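The Night Ferry to Ledholm

1. The Timetable

My aunt left me a ferry ticket, and I have never been so happy with anything in my life. She left my brother the car. I got a stiff yellow card good for one crossing from Karkside to Ledholm, no expiration, and a timetable she had corrected in green ink.

I should say that the ferry had stopped running when I was a kid. Everybody in Karkside knew that. The ticket office sold bait now, and the pilings were so thick with mussels they looked furry. But my aunt's green ink was very sure of itself. She had crossed out the 9:15 and written, in the margin, "Any night in July, if you wait politely."

So I waited politely! I took the bus down with a thermos and a sweater and her old suitcase, the one with the brass corners, and I rented a room over the bakery for 31 nights, the whole month. The woman who ran the place asked if I wanted the side with the flowers or the side with the view. I took the flowers. I planned to be out on the dock all night anyway, and I have always slept well in a room that looks like a garden somebody forgot to stop planting. 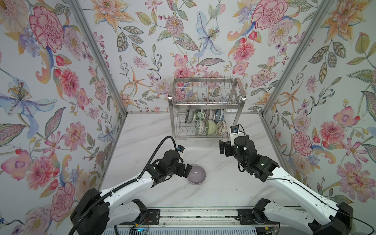
2. The Dock

The first four nights, nothing came but weather. I didn't mind one bit. Have you ever sat on a dock at two in the morning in warm fog? You can hear fish thinking. You can hear the bell buoy out past the point, and after a while you start to know its moods, the quick double clang when a swell catches it and the long lazy ones in between.

On night 5 the bell stopped.

Then there was a light, low down and the color of weak tea, and under the light a boat, and on the side of the boat, in letters as tall as me, ZONIMOW. She came in without any engine noise at all. A man in a knitted vest dropped a plank onto the dock and looked at me as if I were the one who was late.

"Ticket," he said.

I gave it to him. He turned it over, read the back, which was blank, and smiled so widely that I smiled too.

"Green ink," he said. "She still owes me a bowl of soup. You'd better come aboard and eat hers."

The galley was down four steps and smelled of onions and tar. He ladled out barley soup and talked the entire time, about currents and about herring and about a dance hall in Ledholm with a floor so springy that grown men had bounced out of the windows. When we finished he washed and I dried. I've thought about that since — how quickly a stranger stops being one when you've got a wet dish between you.

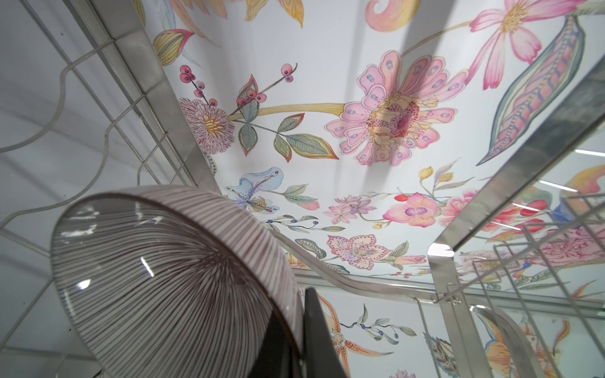
Had she ever made the crossing herself?

"Every summer until her knees went," he said. "She rode up front with her shoes off and sang to the buoys. Terrible voice. They loved it."

I went up front and took my shoes off.

3. The Crossing

I want to get this part right, and I know I won't. The fog opened like a pair of curtains and there were stars on both sides of us, over and under, and the Zonimow slid along in the middle making a small tearing sound, like silk. The man called out the depths as we went. 500 feet. Then 3,000. Then he laughed and quit calling, and I leaned over the rail and saw lit windows down there, a whole street of them, and someone pulling down a shade.

I sang. I only know three songs all the way through, so I sang those, and then I sang them again. Somewhere off to the left a bell joined in, half a beat behind.

The other passengers came up one by one to listen. There was a very old woman with a cello case who said she had boarded at Nagano, and when I said I thought Nagano was nowhere near the sea, she patted my hand and said the ferry had been very obliging about it. There was a boy asleep on a sack of oats. There was a goose. I loved every one of them, even the goose, who bit me.

I opened the suitcase then and found that my aunt had packed it for me long ago: a towel, a tin of peppermints, a pair of dancing shoes in my size. I passed the peppermints around and put the shoes on.

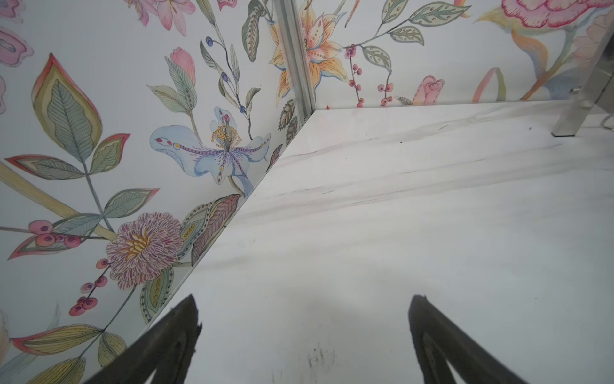 How long does it take to get to Ledholm?

"About as long as you've got peppermints," said the woman with the cello, and she took two.

There were nine left in the tin. I shut the lid and held it in my lap, and up ahead I could already hear the band tuning up, and feet, a great many feet, coming down on that wonderful floor.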